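Hairbrushes get a home

The bathroom drawer finally got sorted in October, and the brushes were the last thing left.
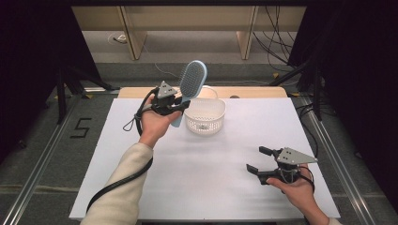

The light blue brush and the white basket.

I had been keeping them in a drawer with the hair ties, and the bristles picked up lint from everything. A small basket with open sides suits them better -- air gets in and crumbs fall out. Leonie wanted hers kept in the bedroom, so it stays there. Combs go in the same basket, handles all facing one way. I still need a spot for the dryer, which is too big for any basket I own.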